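The bead box situation
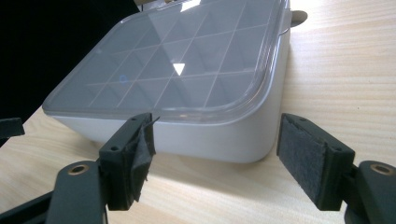
Lid on, little square compartments underneath, and a nice clear stretch of table.

So I finally did it, I bought a box with dividers! For years my beads have lived in sandwich bags inside a cookie tin inside a bigger cookie tin (don't ask), and every time I wanted the tiny green ones I had to dump out half my life on the table to find them.

My friend Senan Scanlon swears by fishing tackle trays and has been telling me so since August. I tried one of his and the compartments were all long and skinny, great for lures I guess, but I could never get my fingers in there. Square is what I wanted. Same size all the way across, white so the colors show up, and a lid I can sort of see through so I don't have to open it to know which box I've grabbed.

I paid 12 dollars for it at the craft place in Uramside, and I would've paid more after the cookie tin years (please don't tell them that).

The sorting took me one whole evening and a lot of tea. I started by color, got 30 bags in, and then decided it should be by size, so everything came back out again. Now it's size first and then light to dark, and I'm very happy with it, even if the seed beads bounce all over the place when you pour too fast. A teaspoon helps. So does a folded index card.

I still have the buttons to deal with. They're in a jar. My sister thinks they look pretty in the jar and I should leave them alone, and she may be right, but I've already priced a second box.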